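Moving the ewes off bought-in feed, one season on

June 26, 2024

5 comments

I said I would write up how the feed change went once the lambs were out and growing, and they have been out for a while now. We put 67 ewes through the winter mostly on our own silage and beans. In previous years they had a bought-in nut from Kelmendi from late pregnancy until the grass came.

The reason was cost. The nuts had gone up twice between orders and I didn't like the look of the third quote. We already had the silage, and Stavros Vlachou at Kirkier had beans to sell and was willing to let me collect them in small lots. I paid him £375 for the lot, which included the loan of his mill. That doesn't count my diesel or the afternoons I spent feeding the mill, and I haven't put a price on either.

I had the silage analysed before deciding anything. The energy was better than I expected and the protein was poor. It was cut late, in a wet spell, and it had gone stemmy. Beans make up protein well enough, but they don't bring much in the way of minerals, so those had to be bought separately. I spent several evenings working out rations and then changing them.
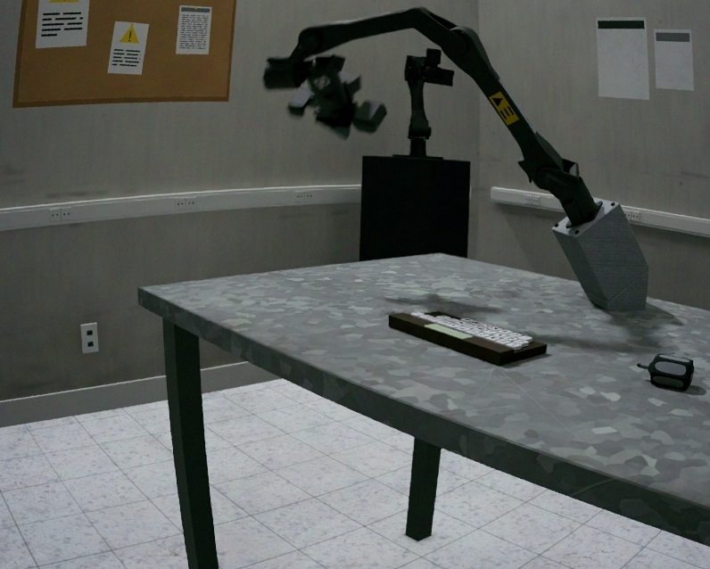 What they were fed

All the ewes had silage in front of them the whole time. Singles got nothing else until near the end. Twins had milled beans with a bit of rolled barley from five weeks before lambing, starting low and going up each week. The handful of triplets were penned separately and had the same mix with more beans in it.

I had been told to watch for ewes sorting through the silage and leaving the stems, and they did. I cleared the refusals every morning and gave them to the dry cows, who ate them without any fuss. If you don't have cattle to clean up, you should allow for a fair bit of waste. I didn't weigh mine and I wish I had.

The mineral came as a powder and was the worst part of the job. It sank to the bottom of the bag of mix, and the ewes at the end of the trough got more of it than the ones at the start. I ended up damping the beans slightly with molasses water so it would stick. It's messy but it works, as long as you only make up what will be used that day.

Condition and lambing

I scored them at housing, at scanning and again two weeks before lambing. The singles held steady. The twins dropped a little before scanning and came back once the beans went in. A few older ewes stayed thin whatever I did, and they will be going in the autumn. I had meant to cull them last year.

Lambing itself was ordinary. The lambs were a touch smaller than last year, which made for less pulling. Colostrum was good in nearly all of them. We had one case of twin lamb disease, in a ewe that had been bullied off the trough, and she came round with drenching. I don't blame the ration for that. There wasn't enough trough space in that pen and I knew it.

Ljubica Ristić came over from Flullura for a couple of nights to help, and she thought the ewes were milking as well as hers, which are on a full bought-in ration. Hers are bigger sheep on better ground, so I took that as a good sign and didn't read any more into it.

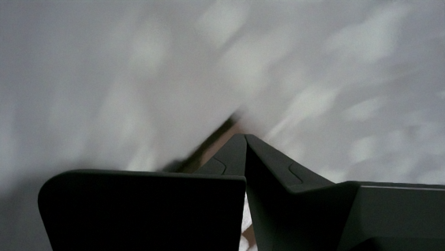
Trough space is the thing I am changing first. The pens along the back wall are long and narrow, and the ewes had to turn round in the same gap they came in by, so the slow ones got pushed out. I am taking out the middle rail and putting in a second trough, with a pair of solid hurdles to split the group as they come up the passage. I want them set like the two dark fingers in the picture, coming together at a point in the middle, so that each ewe has to go left or right and can't stand there blocking the way. I have plywood left over from the calf pens that should do for the facing.

The records are the other thing. I tried Tivuseo on a free month to keep the scores and feed weights together, and it's decent, but I kept writing on the back of the shed door and then not typing it in. I've gone back to a notebook. The notebook at least stays in the shed.

Would I do it again

Yes, with earlier silage. We cut at the end of May this time and it came in dry and leafy. I haven't had it analysed yet but it smells right. If the protein is up I can cut the beans back and perhaps give the singles nothing at all.

I'm also going to grow a small field of beans here. Stavros has been fair with his prices but he has said he may not grow them again, and I don't want to be back on the phone to Kelmendi in January. The field by the road was in barley and could do with the change. I still need to find somebody with a combine who will come out for an area that size.

The lambs will be weighed again next week. I'll put the figures up when I have them, including the bad ones.

Shared 2 times

Recent posts
Foot trimming: what I have stopped doing
Fencing the wet corner
Is it worth keeping our own tup lambs?
Wool cheque, such as it was
Rolled or whole barley for ewes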